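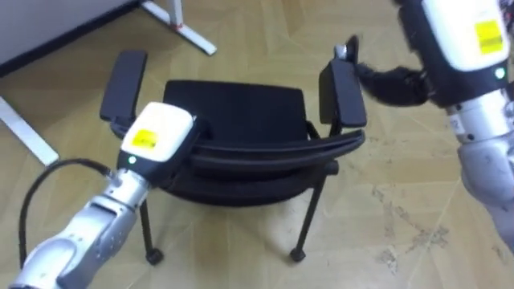

I'd put my name down for the Wodovis open afternoon back in October, mostly because they promised we could poke at the software (and there was cake, let's be fair). I write warehouse code for a living, so arms on their own don't do much for me, but I do love seeing how other people get theirs to behave!

The job they were running was moving an office chair with two arms. Sounds dull, doesn't it? But chairs are horrible to plan for. They're on casters, so the moment one hand pushes, the thing you've just located has gone somewhere else. Their planner, Sisis, deals with this by treating the chair as something that may slide or spin at any point, and it won't let the second arm commit to a grasp until the first has hold. So you get the right hand on an armrest while the left arm waits down by the front of the seat, and on the big monitor you can watch the left one's plan being redrawn over and over. I stood there for ages.

Black on black is a pain for the depth cameras too, they told us. Their fix is a model of the chair fitted to whatever edges do come through, with the armrests weighted most heavily. It's built from 952 recorded runs, 672 of them kept after cleaning up the logs, and I'd have liked longer on how they chose which to bin.

My favourite bit was Netetti, the replay tool. You drag a slider and get joint angles, gripper force and the planner's guess at the chair's position all on one timeline, and you can fork a run from any point and try different settings. I want this at work. I asked if it was for sale and got a very polite "not yet".

The talk upstairs on the Takács controller lost me a bit, I'll admit. It runs both arms from a single loop so they don't fight each other through the chair, and there were 92 slides, which is too many slides for anyone after lunch. The question session was better. Somebody asked what happens when the grip slips and they showed us a log where it had, warnings and all, which I thought was decent of them.

Allow 2 hours if you go, and take the bus, the parking is hopeless.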